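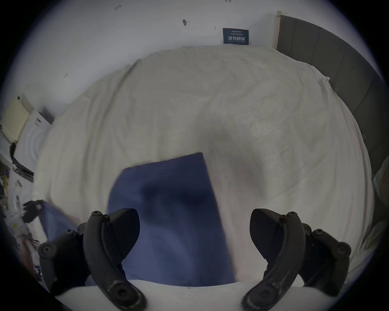 Open day walk-through checklist – bedroom demo area
Site: Ernard training hall, Dremia building
Checked by: Inmaculada Requena
Visitors expected: 86, in groups of 18 or fewer
Month: December

1. Route from entrance to bedroom area clear
OK. Coat rack moved back against the lobby wall.

2. Floor cables taped or covered
Partly. The run by door 6 is taped on one side only. Finish before the first group.

3. Do-not-touch sign up and readable
OK. Navy sign is on the wall over the bed, large white Chinese characters. The English line is very small. Hosts should say it out loud to each group – please do not touch.

4. Bed and headboard steady
OK. Pushed on the headboard from both sides, no movement.

5. Sheet and cloths
Comment. Cream sheet is rumpled and hangs over the edge of the mattress. Fine for the folding demo. Check the drape again between groups so it stays off the walkway. Blue cloth goes flat on top of the sheet.

6. Clip near the headboard
Comment. Small metal clip at the edge of the sheet. Add it to the pack-up list.

7. Hand-held grippers
a. Screws and bolts on both fingers checked with the hex key: OK
b. Finger pads: scuffed, no cracks found. Pass.
c. Fingers open and close freely: OK
d. Pinch warning given before a visitor tries one: host to initial for each group

8. Shelf area to the left of the bed
Not OK. Too much on it, boxes and bags stacked together. Clear it or rope it off. Adomaitis has spare rope and two posts.

9. Louvered panel
OK. Nothing is to be hung on it.

10. Wall marks
Cosmetic only. No action.

11. Fire extinguisher
OK. Tag 771, in date.

12. First aid kit
Restocked. Plasters were low. Kept at the Clorka desk, not in the demo area.

13. Visitor line on floor
Not done. Tape is on order. Use the rope until it arrives.

Open items: 2, 8, 13. Recheck at 8:30 a.m. before doors open. Sign below when closed – initials are enough.

I.R.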